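4.2 Recording a task with the hand-held gripper

Before you start, check that the Vik recorder shows a steady green light and has at least 11 GB free.

1. Hold the gripper by the handle and keep the jaws open.
2. Press Record and wait for the short tone.
3. Move to the object slowly. Keep both jaws in view of the camera.
4. Close the jaws, lift, and put the object at its new place.
5. Open the jaws fully, move back, and press Record again.

Note: One recording should not be longer than 70 seconds. For one task, Ledolier needs 17 good recordings or more.

Caution: Do not lift more than 400 g. A heavy object can bend the jaws — the calibration is then lost and you must repeat section 3.
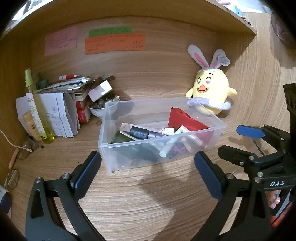

Can I delete a bad recording later?
Open the list in Ledolier, mark the recording, and choose Remove. It stays in the trash until you sync.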